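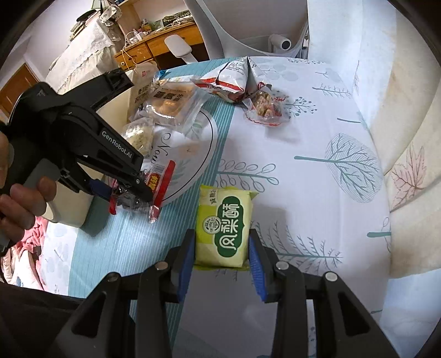 Depuis le printemps je cherchais une colle-vernis pour le découpage, parce que celle que j'employais avant devenait jaune au bout de quelques mois. J'ai acheté le pot Numeck mat, format moyen, et je l'utilise maintenant sur presque tout : boîtes, plateaux, couvercles de bocaux, un vieux tabouret. Mes papiers viennent de partout, car je garde les serviettes, les cartes de thé et aussi les emballages de gâteaux, comme celui du 凤梨酥, jaune pâle et vert citron, avec son étiquette vert foncé au bord festonné et ses caractères blancs. Un bord festonné est un très bon test pour une colle : si elle est trop liquide, les petites pointes se soulèvent ou se plient sous le pinceau.

## Ce que j'ai essayé

J'ai commencé par le plus facile, une boîte en bois brut et du papier de serviette. Il faut séparer les couches de la serviette et garder seulement celle qui est imprimée. Avec la Numeck, j'ai mis une couche fine sur le bois, j'ai posé le papier, puis j'ai passé le pinceau du centre vers les côtés. Le papier ne s'est pas déchiré, ce qui m'arrivait souvent avec mon ancienne colle. Il y a eu deux petits plis près de la charnière, mais c'était ma faute, j'étais pressée.

Ensuite le papier plus épais, des pages d'un vieil atlas. La notice dit de ne pas mouiller le papier avant. Je ne suis pas d'accord. Geeta Awasthi, avec qui je prends des cours de reliure, m'a conseillé de le passer sous l'eau deux secondes et de l'essuyer avec un torchon, et le résultat est nettement plus plat.

Enfin les emballages plastifiés, et là je suis moins contente. La colle tient mal sur une surface brillante. J'ai poncé le dos avec un papier très fin et cela va mieux, mais les soudures des deux bouts restent raides, il vaut mieux les couper. Pour une boîte que l'on ouvre tous les jours, je ne ferais pas confiance à ce collage.

## Séchage et finition

La notice annonce 30 minutes entre les couches. Dans ma cuisine, en octobre, avec la fenêtre fermée, il m'a fallu presque le double – en été, le temps indiqué est correct. J'ai passé quatre couches sur le plateau, en ponçant légèrement avant la dernière. Le mat est un vrai mat, un peu doux au toucher. Il ne cache pas les couleurs, même les jaunes clairs, qui souvent deviennent gris sous un vernis de ce genre.

Une remarque sur la chaleur : j'ai posé une tasse brûlante sur le plateau et elle a laissé un rond blanc. Il a disparu le lendemain, mais pas complètement. Si vous faites des dessous de verre, prenez un autre vernis pour la dernière couche. J'ai pris celui de Milport, qui sent fort et qui supporte bien les tasses.

## Le pot et le pinceau

Le couvercle est mon grand reproche. La colle sèche dans le pas de vis et après quelques utilisations on doit le forcer avec une pince. Maintenant je mets un morceau de film alimentaire entre le pot et le couvercle. J'aurais préféré un tube, ou bien un pot avec une ouverture plus large.

Le pinceau vendu avec le pot perd ses poils, je l'ai jeté. J'emploie un pinceau plat de la marque Handside, référence 618, en poils synthétiques. Il se lave à l'eau tiède avec un peu de savon, à condition de ne pas attendre.

## Pour qui ?

Pour quelqu'un qui débute avec des serviettes ou du papier de soie, je la recommande sans hésiter. Si vous travaillez surtout des papiers brillants ou du métal, non. Reijo Manninen, qui tient l'atelier où je vais, préfère la colle Ó Dubhghaill pour le métal ; je l'ai essayée une seule fois, sur une boîte à biscuits, et elle accroche mieux, mais elle file beaucoup et il faut travailler vite.

Je mets quatre étoiles sur cinq. L'étoile qui manque est pour le couvercle et pour le pinceau. J'ai déjà racheté un pot, cette fois en satiné, pour finir les tiroirs d'une petite commode, et je compléterai cet avis quand les tiroirs seront secs.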